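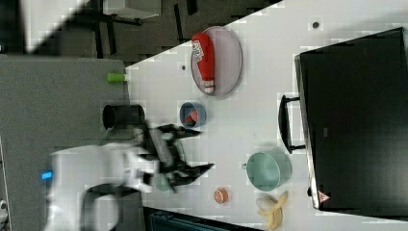
Hobart, February 1, 2025

The Brikero table has been in our spare room for 23 weeks now, which seems long enough to say something useful about it. I bought the white one. It also comes in grey, but the grey was out of stock and the shop couldn't give me a date.

The top is the best part. It's plain white and big enough to leave a plate, a couple of bowls and a bottle of ketchup out without having to stack anything. Colours show up well against it. Our gray plate and the mint-green bowl both look better on it than they did on the old pine table. So do crumbs, and you'll be wiping it more often than you would a darker surface.

Stains have been less trouble than I expected. Ketchup comes off with a damp cloth if you get to it the same day. Turmeric took two goes with bicarb and left a faint yellow mark you can find if you know where to look. I haven't put a hot pan straight on it and the instructions say not to.

I did drop a Sabatier paring knife on it, point first, in the second month. It left a nick the size of a sesame seed. The touch-up pen in the box covered it, though the white is slightly too cool.

Assembly took me 2 hours on my own. The printed instructions skip a step between the legs and the cross rail, so read through to the end before you tighten anything. One bolt was missing. I emailed the shop, Cadusa, and Gergely Nyitrai in their parts section posted a replacement that arrived in 4 days, no charge.

It cost $606 delivered. The Sidon is cheaper and I looked at it in the showroom, but it rocked when I leaned on a corner. The Brikero doesn't move on our carpet.

Cadusa told me the grey should be back in March. I'd still take the white. Four stars, with one off for the instructions and the missing bolt.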